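Notes on a small table centerpiece

Posted December 3, 2025

I keep a running file on table settings, mostly measurements and things that failed. The entry below covers low centerpieces: one dish, one or two objects beside it, nothing tall enough to block the person opposite. Tuva Tveit asked for it after reading my February post on candle heights, and it has grown to 1,372 words in the file. This is the short version.
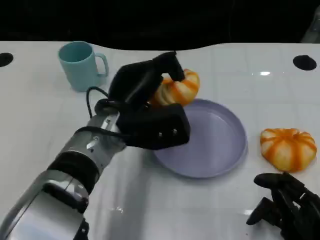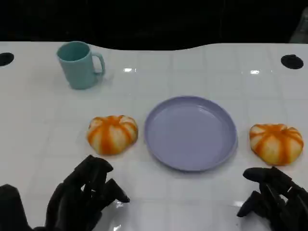 A low centerpiece needs a fixed point, and I use a shallow dish for it. The dish goes down first and stays put; everything else is placed relative to it. A raised rim helps, as it gives the eye a clear boundary even with nothing inside. The lavender one is a good case: pale purple on white is a weak contrast, and the rim does most of the work. With a striped white and orange pumpkin on either side of it, the dish can stay empty. Small squashes are irregular, so matching them by height is a waste of time. I match by width at the widest rib and turn each one until it stops rocking.

Spacing. I leave 11 cm between the rim and whatever sits next to it on a table for four. Closer than that and people move things to get at the dish. On my own table (a Plukdale, the narrow one) I have to go down to 8.

Color. Orange is strong, and two pieces of it are enough. Anything else should be pale and matte. The teal mug holds up well against it at the back left; a glossy one in the same color would pick up the ceiling lights, and a white tabletop already does plenty of that. My Hesorier mugs are glazed and I have stopped using them for this.

Weight. A pumpkin under 400 g slides on a smooth surface when the table gets bumped. A felt dot underneath fixes it -- the thin kind, or the pumpkin tilts. Jadgate sells them in sheets. The Mikuš ones are thicker and leave glue behind, which came off with cooking oil after two tries.

Shelf life is a separate problem. Uncut, with the stem on and kept away from the radiator, mine usually last well into winter. I check the undersides when I wipe the table. A soft spot there means the pumpkin goes in the compost the same day.

Next entry is on trays with handles, once I have measured the remaining two.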